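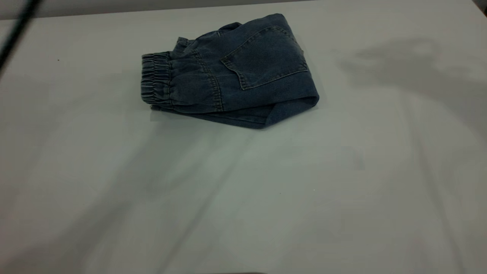 Filed under: Laundry & Storage / Opinion

Most folding advice treats denim as if it were a heavy T-shirt. I think this is a mistake, and the drawer shows it within a week.

A T-shirt has close to uniform thickness. Jeans do not. The waistband, the yoke seam, the belt loops and the patch pockets are all stacked layers, and they sit at one end of the garment. Fold the legs up in equal parts and the bulk stays where it was. The packet ends up as a wedge. Stand ten wedges in a row and they lean.

The usual answer is to fold tighter. I disagree. Each extra fold adds a bend, and denim resists bending more than jersey does. A pair doubled over several times stores that resistance and pushes back out. An elastic waist makes it worse, as the gathers spring open against whatever is next to them.
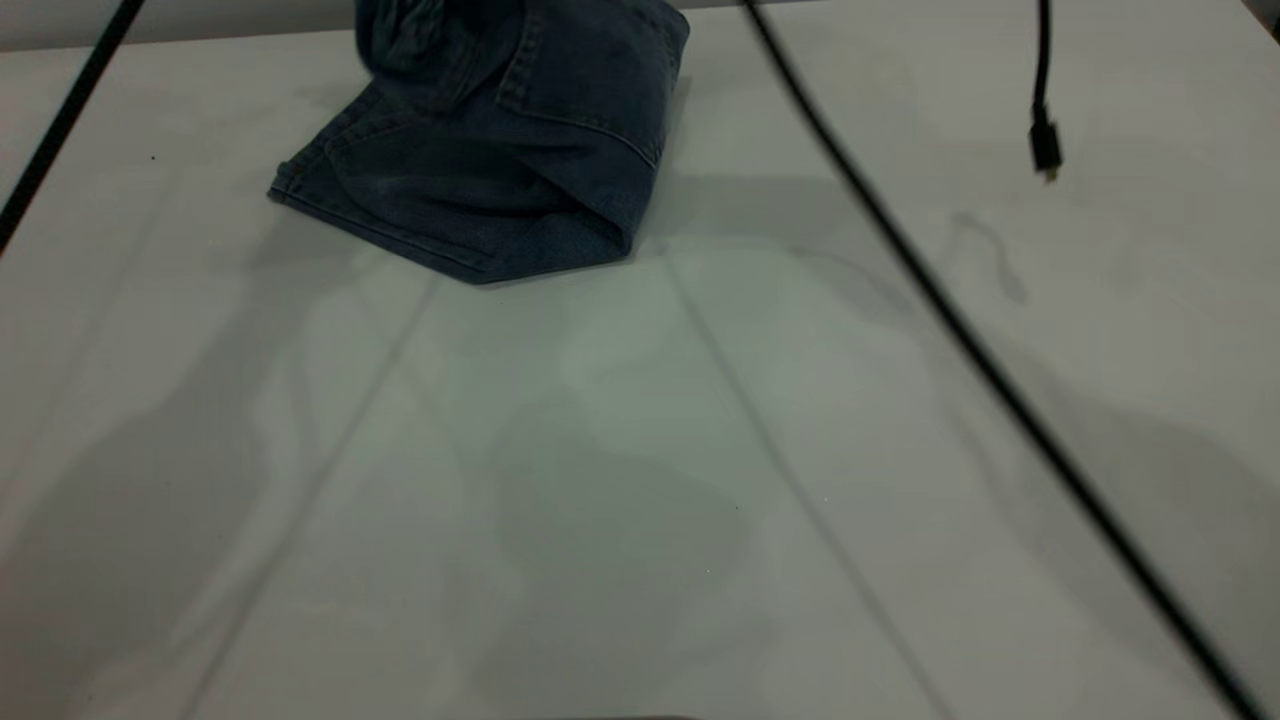
My own limit is 3 folds. Lay one leg on the other, back pockets out. Tuck the seat point in so the long edge is straight. Bring the hems to just below the waistband, leaving a gap the width of a hand, then fold in half and in half again. The gap matters more than the neatness of the edges. It keeps the hem, itself several layers thick, from landing on the waistband.

The Sunamau drawer inserts I use are too shallow for this packet to stand, so the jeans lie flat, with every second pair turned 90 degrees. A Kumunix shelf divider would allow standing, but only with the drawer almost full. A half-empty row falls over whatever the fold.

I also see no case for rolling. A roll of heavy denim has a hard core and a loose outer wrap, and it wastes the corners of any rectangular space. I tried it in May and went back after 5 days.

Children's sizes are the exception. The legs are short enough that two folds will do, and a third only produces a lump.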